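**Give people back their locker**

When our office in Pleltitz was renovated, the management of Kandance decided that personal lockers are a thing of the past. We had 111 of them, grey metal, ugly, very useful. Now we have open shelves and a "sharing wall", and I carry my shoes home every evening.

I understand the arguments. Lockers take space, and some people keep old sandwiches in them until November. But a small door with a key tells a worker that a little part of the building is his or hers. I worked before at Mimar, where the pay was worse, and I still think kindly of my compartment there. 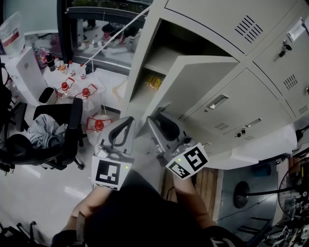
*A metal locker with its door open and a yellow package on the shelf.*

The designers like to speak of trust. If we trust each other, they say, we do not need locks. For me it is the opposite – I trust my colleagues more easily when my medicine and my letters are behind a door. Privacy is not an insult to anybody.

There is also the question of order. Things without a place travel from desk to desk. Last month my umbrella was in three different rooms, and I had moved it only once.

I do not ask for 600 new lockers in expensive wood. The old metal ones, with vents and a name label, would be enough. I am told they are still in the cellar. Please bring them up again, and let me have one near the stairs.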